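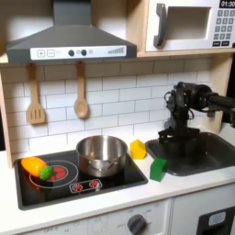 Play kitchen, cooktop and sink side.

January 9, 2024. Bleed-through on white-painted pine, continued from the October pages.

Pulled the panels from the warm cabinet this morning and laid them on the long bench under the north window. The knots are showing on every panel that went straight to topcoat. Color is a weak tea brown, strongest at the rim of the knot and fading outward along the grain. The clear wood between knots is still white to the eye.

Primer results so far:

Shellac, two coats: no stain. Slight brush ridges, my fault, material was too thick.
Prorkden stain block, one coat: faint ring at the larger knots.
Prorkden, two coats: no stain yet. Keep these in.
Acrylic undercoat from Salem: stained nearly as badly as bare wood.

The acrylic result is not a surprise. The water in it carries the colored matter up before the film closes, and the next coat does the same again. Adding coats only delays it. Anneli Halonen had the same trouble with window trim at Tritville and went over to shellac on the knots only, then acrylic overall. She reports no bleed there but a visible gloss difference at the patches in raking light. I want to try that with a light scuff between layers, gray pad, before deciding whether spot priming is worth the trouble.

Moisture. The stock was supposed to be acclimated before painting. Angus checked with the pin meter at the end grain and in the middle of the boards and the readings did not agree. He thinks the stack was stickered too tight on the wall side. If so, the panels cut from that side went in wetter than the others, and I did not mark which were which. Next batch: pencil the stack position on the back before anything is cut.

Room was at 18 C when the first coats went on. That is on the low side for the topcoat but within what the can allows. Drying was slow, and the second coat picked up some drag on the Salem panels. Don't read too much into their surface quality. The stain result stands.

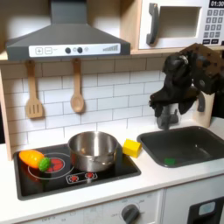
Adhesion. Crosshatch on the spare offcuts, tape pulled at a steady rate. Shellac under acrylic held, with small flakes at a few of the cut intersections. Prorkden held cleanly. The offcut with no primer also held cleanly, so adhesion is not an argument for priming on this wood. It is only the knots. Angus MacKinnon disagrees and wants the test repeated after the panels have been through a damp cycle. Fair enough. We can use the Nullumach cabinet once the door seal is replaced; until then humidity in it drifts too much to be of use.

Edges are a separate problem. Film is thin at every sharp arris, and on the panels with a sawn edge the grain has raised and come through the paint. Knocked the corners back with fine paper on one panel and recoated. Much better coverage, and it took hardly any time. Suggest we break all edges by default — a light pass, no visible radius.

Cleanup note: shellac brushes were left in the acrylic wash jar again. They are ruined. Alcohol jar is the one with the blue lid.

To do:
Spot-prime panels, shellac on knots only, scuffed and unscuffed.
Return the two-coat Prorkden panels to the warm cabinet, check in 4 weeks.
Ask Anneli which sheen she used at Tritville.
Restack the remaining pine with thicker stickers, clear of the wall.
Order a door seal for the Nullumach.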